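Adhesive Choice and Drying Time in Folded Paper Crafts for the Primary Classroom
Project report, Elementary Art Methods, Trunmont College
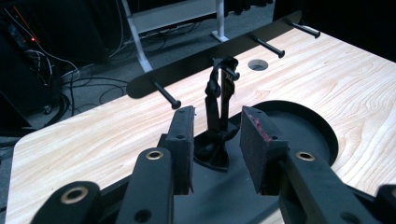
1. Background

Seasonal paper crafts are a regular part of the early grades at Hiscombe Elementary, where this project was carried out. Most are made in one sitting and taken home the same afternoon. The usual pattern is a folded card base with one or more raised parts glued on: a leaf, a wing, a petal or a flap with writing under it. The raised parts are the ones that fail. Teachers at Hiscombe reported that flaps came off in backpacks, and that the writing under them was sometimes stuck shut.

The project looked at one craft, a standing paper lantern for the fall family evening, and asked which glue and which fold gave a lantern that could be carried home and opened again.

2. The craft

The lantern is cut from a single sheet of card. It has four side panels, a narrow glue tab and a base. Each side panel carries a window flap hinged along its top edge. The child writes one line under each flap. In the Hiscombe version the lines were a person, a place, a food and a sound that the child connects with home. The flap is colored on the outside only.

Two templates were compared. The Landcombe template is the one already in use at the school and has a glue tab 9 mm wide. The second was drawn for this project and has a tab 14 mm wide, with the corners cut at a slant so that they do not show past the panel edge. All other measurements were kept the same.

3. Materials

Card in two weights, plain white. School glue stick. White liquid glue in small bottles with a twist cap. Double-sided tape, precut into strips by an adult. Crayons and colored pencils. Markers were left out after the first trial, as the ink came through the lighter card and made the writing hard to read.

4. Method

Lanterns were made by second graders in regular art periods. Each table group was given one template and one adhesive. Scoring of the fold lines was done beforehand with a blunt stylus and a ruler. Children did their own cutting, coloring, writing, folding and gluing.

Three checks were made on each lantern. The first was whether the side seam held when the lantern was stood up straight after gluing. The second was whether it held after being placed flat in a folder and taken out the next morning. The third was whether all four flaps could be opened without tearing.

A separate test of the seam alone was made by the author on sample strips. A strip was glued to a second strip using the same tab widths, left overnight, and loaded with a paper cup to which dry rice was added. Loading stopped at 600 grams if the seam had not opened.

5. Results

Glue stick on the narrow tab was the weakest combination. On the heavier card the seam opened again during the first check unless it was held closed by hand for the length of a short song. In the strip test it let go at 400 grams. Glue stick on the wide tab held to the full load.

Liquid glue held on both tabs, but it was slow, and it caused most of the failures in the third check. Children applied it in lines that ran past the tab, and the nearest flap was then glued down. Several lanterns had one line of writing that could not be read for this reason.

Tape held on both tabs and allowed the lantern to be stood up at once. Removing the backing paper was hard for many of the children and took up a good deal of adult time.

The lighter card folded more cleanly than the heavier card but leaned when stood up, mainly where a panel had been colored heavily on one side.

6. Discussion

The wide tab with glue stick is recommended for this age group. It costs nothing extra, the children already know how to use a glue stick, and the flaps stay free. Heavier card should be used if the fold lines can be scored ahead of time. If they cannot, the lighter card is the better choice, and a square of card glued inside the base corrects most of the lean.

The order of steps also matters. In the Landcombe instructions the writing is done last, after the lantern is standing. In practice children pressed down on the panels to write and crushed the corners. Writing was moved ahead of folding for the later groups.

7. Limits of the work

The groups were not matched for skill, and the adult help given at each table was not recorded. Room humidity was not measured. The strip test used new card with no coloring on it, and waxy crayon under the tab may weaken the bond. One group worked in the last period before dismissal and was short of time.

8. Further work

The wide tab template will be tried in February on a folded heart box from the Kemppainen pattern set, which has a curved seam. A version of the lantern with two flaps in place of four is also planned for kindergarten.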